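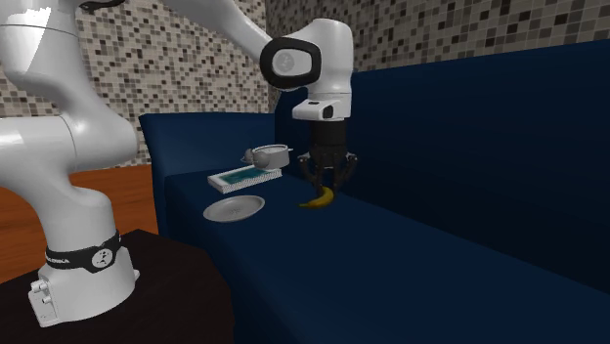

Sofa room, gripper over the banana. Plate, box and pot left where the generator put them.

July 17, 2023

Trial of the Plurum scene pack, first proper go. Fadime got us the evaluation licence and I said I'd write up whatever I found before we talk to Alletti about buying it, so this is that, in the order it came to me.

Getting it in was painless. I had it loading in our simulator before my tea went cold, which I can't say for the last pack we tried (Lennox, see the sulky notes further back). You pick a room, pick a list of objects, give it a seed and it scatters things over whatever surface you name. I named the sofa, mostly because I wanted something that wasn't a table for once. Arm model came in with the joints the right way round and the limits already set. Lovely!

Sofa seat as a work surface is more useful than I expected. The armrest and the tall back hem you in, so the planner has to come down from above and can't do its usual lazy sweep in from the side. Ákos has been saying for ages that all our practice scenes are too flat and too open, and I think he'll like this one. It's also a hard cushion, physics-wise. I dug through the settings and the seat is a rigid body with a bit of extra friction, so nothing sinks. Fine for what we do, but I'd want Alletti to say so on the product page, where it says "soft furnishings" in big letters.

The banana. I set it as the target because it's curved and it's a pain, and the grasp suggestions that ship with the pack put the fingers up near one end of it instead of over the middle. You can see it in the render, they're hanging just above and behind the upper end. I've had that from four seeds out of the lot I looked at by eye, so I don't think it's chance. My guess is the grasp points were worked out from the bounding box and then shoved along by an offset somebody forgot about. Must ask. Until then I'm using our own grasp sampler and only taking the rooms and objects from them.

Ran the overnight batch with our sampler, 800 resets. Of those, 15 started with two objects pushed into each other, and the solver then flings one of them across the room, which is very funny the first time and annoying after that. The small grey two-lobed thing by the pot is one I'm keeping an eye on, it overlaps the pot from this angle and I couldn't tell from the render whether it's touching. Need to check the contact list for that seed. There's a minimum spacing setting, but it measures between centres, so it does nothing much for anything long or flat like the box.

Lighting: bit gloomy on the sofa. Navy upholstery, nearly black tabletop, black gripper, and the fingers do rather melt into it. Our segmentation got the banana without any trouble but was ropey on the fingertips. I turned the fill light up and it improved – haven't put numbers on that yet. The mosaic tiles on the walls are a good hard background though, all those little beige and brown squares, and I'd keep those whatever else we change. Shinier arm than any I've ever worked with, mind. There's a great jagged highlight on the upper part that I'd like to knock back.

Speed was all right. The GPU sat at 86 per cent with 2 scenes side by side and I didn't dare try a third with Fadime's job in the queue.

Where I've got to: yes to the rooms, yes to the objects, not yet to the grasps. If Alletti will sell us the pack without the grasp module for less, that's what I'd go for. Fadime thinks they only do the full bundle, and that Usmont paid for the lot and just ignore half of it. She's going to ring them.

To do
Contact list for the pot seed.
Send Alletti the banana grasps, with seeds, and ask about the offset.
Ákos to try the planner on the sofa with the armrest collision mesh switched on (it's off by default, I only spotted it at the end, so take my planning comments above with a pinch of salt).
Same batch again with the fill light up.
Find out when the evaluation licence runs out, I think it's still July but I've lost the email.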